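Small boxes, big relief

My desk drawer finally beat me last month. I went in for a pencil sharpener, pulled out a tangle of cord and two dead pens, and decided it was time to do something about it (again!). Regular readers of the Haruna House newsletter will remember my shoebox phase, so I'll skip that sad story.

My new rule is open tops only. If I have to lift a lid, I won't put the thing back, and I know this about myself by now. Édgar Pacheco wrote in after the last issue to say he's gone over to little wooden boxes for everything, short ones for what he grabs daily and taller ones for the odds and ends, and I'm completely sold. 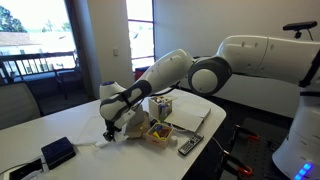 Light-wood boxes, one short and one tall, with bits and pieces inside.

I bought 3 plain ones at the craft store and gave myself an evening. Tape and glue went in the shortest, chargers in the next, and the tall one gets whatever is left over. Cords are still my weak spot, so if you have a trick for those, please send it! Tamunoemi Ekpo is collecting your tips for the October issue, and she'd love to hear from you too.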